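Le mot de l'atelier : des paniers au mur et des verres sur la table

Ceux qui sont passés à l'atelier de la rue basse ces dernières semaines l'auront remarqué, le plan de travail est redevenu un plan de travail. On ne s'y attendait plus. Depuis l'hiver, la table blanche servait surtout de dépôt, et chacun y abandonnait sa tasse avec l'air de quelqu'un qui revient dans deux minutes.

Le mérite en revient à Nga Mai, qui a tranché en mai, après une réunion dont le compte rendu tient en une ligne (« ça suffit »). Son principe : ce qui sert tous les jours reste à portée de main, ce qui sert parfois monte au mur, le reste rentre chez soi. La troisième catégorie s'est révélée la plus fournie. Musyoka Were a ainsi retrouvé un mètre ruban qu'il accusait Rhydian d'avoir perdu, et Rhydian Pugh attend toujours des excuses, par écrit si possible.

Restait la question du mur. On avait commencé par regarder le catalogue Skonddale, très joli, avec des modules assortis à des intérieurs où personne ne semble jamais avoir agrafé quoi que ce soit. On a refermé le catalogue. Des paniers en fil métallique noir, un rail en aluminium, des clips en plastique blanc, et l'affaire était réglée en un après-midi, pause comprise (la pause fut longue).
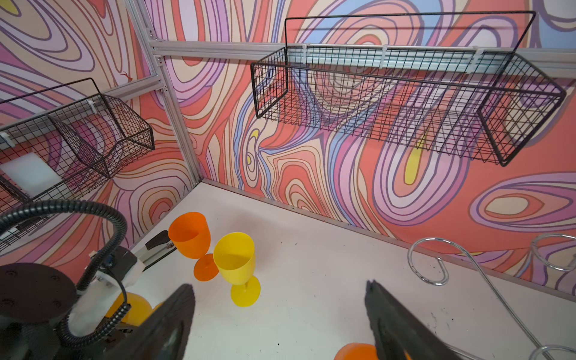 Le papier peint, lui, reste. La question a été posée, elle le sera sans doute encore, et la réponse de Lăcrămioara Pană ne variera pas. Corail, lavande, bleu pâle, du jaune par endroits, le tout en boucles : on s'y fait en une semaine, dit-elle. Ngân Phí, qui en est à sa quatrième, demande à partir de quand court le délai. Reconnaissons au moins une vertu au motif, il décourage d'accrocher des affiches par-dessus. Les horaires sont donc désormais sur la porte, où ils auraient dû être dès le départ.

Passons aux verres et aux gobelets, sujet délicat. Le plastique orange et le plastique jaune ne viennent pas d'un choix esthétique. Ils viennent du carton Travine laissé après la fête de printemps, que l'on devait rendre et que l'on n'a pas rendu, et dont plus personne ne réclame le contenu. Ils sont en principe réservés aux petites choses qui roulent : perles, rivets, œillets, punaises. En pratique, on y boit. Merci de choisir un camp avant de remplir, et de regarder au fond avant d'avaler.

Pour l'entonnoir, même chanson. Il sert à transvaser les perles, il n'a pas d'autre carrière en vue. Quant à la spirale chromée sur son socle rond, elle n'a toujours pas trouvé de propriétaire. Trois théories circulent, dont une qui parle de boucles d'oreilles et une autre de pure décoration. La troisième est de Rhydian et nous ne l'imprimerons pas. 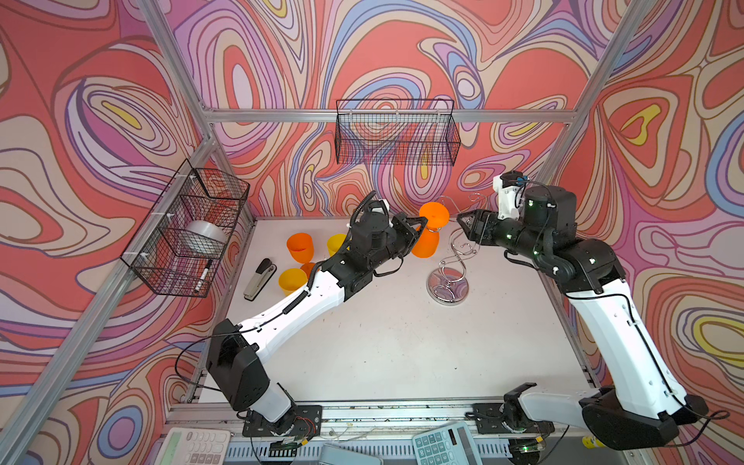
L'agrafeuse, le ruban adhésif et le marqueur, enfin localisés. Un panier reste libre au fond.

Le panier libre, justement, n'est pas à prendre. On vous voit venir. Il est destiné aux ciseaux, dès que les ciseaux seront rentrés de leurs différents séjours à domicile. Si vous en hébergez une paire à poignées vertes, elle nous manque, et aucune question ne sera posée au retour.

Côté finances, la caisse du matériel se porte mieux que prévu : il reste 100 euros après l'achat des fixations. Plulel nous a proposé un meuble à tiroirs sur mesure, et nous avons répondu avec toute la courtoisie possible que les tiroirs, ici, on sait comment ça finit.

Prochaine séance de rangement le jeudi 13 juin, à partir de 18 heures. Apportez un chiffon, et de quoi grignoter. Pour les verres, voir plus haut.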